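Pritik Fruit Table – README

Last update: October 8, 2023

This folder contains pictures and notes about putting fruit away into a storage bin. It was prepared in Odisau as the small part of the Pace collection. The full collection has 481 entries, and this part has 200 of them.

Contents
notes.csv – one line per entry, with the fruit names and the bin type
pictures/ – color pictures, sorted by table
CHANGES.txt – corrections made after August

Setup
Each entry uses one table and one bin. The fruits are apple, pear and orange, and they begin on the tabletop beside the bin. The order of packing is free. Please do not read the order in notes.csv as a rule.

Naming
Write fruit names in the singular and in small letters. In the old files the bin was called "box" or "tub" – now we use only "bin".

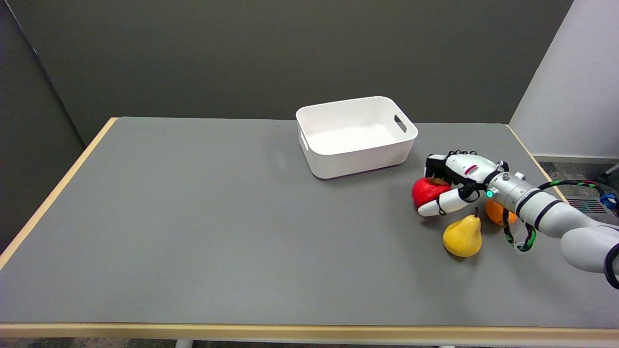 The white plastic bin with handle slots is written as bin_w in the notes. The gray table with the light wooden edge is table_g.

Known problems
In 4 entries the pear is written as "apple". We will correct them in the next version, together with the Brovau entries.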